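Trakthorpe Laundry Notes
README, Pikura text and picture set

This folder is about unloading clothes in a self-service laundry room. The notes cover front-loading machines with the door open and clothes still in the drum. There are 100 entries, each a plain text file.

What is in an entry

1. Which clothes are in the drum, by color first and type second. Small things get a color only if the type is unclear - a towel and a sock look much alike when crumpled.

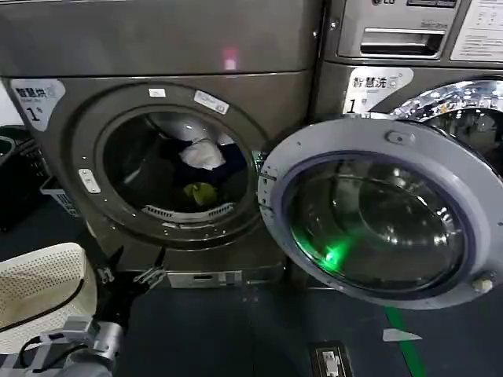
Mixed loads are kept as they are, with whites and darks together. Do not split them into two entries.

2. The state of the door. Use "open" or "closed" and nothing else.

3. Where the clothes sit: top, middle or bottom of the drum, then left or right. Black clothes in a dark drum are easy to miss, so check these twice. 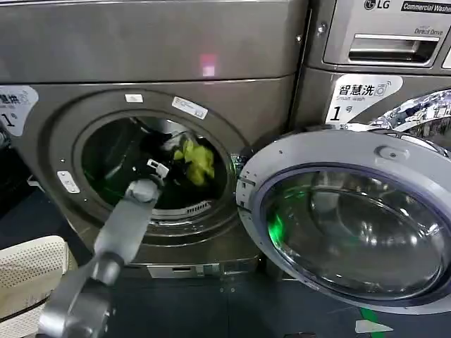
Known gaps

Top loaders are missing. 4 entries have no color field yet.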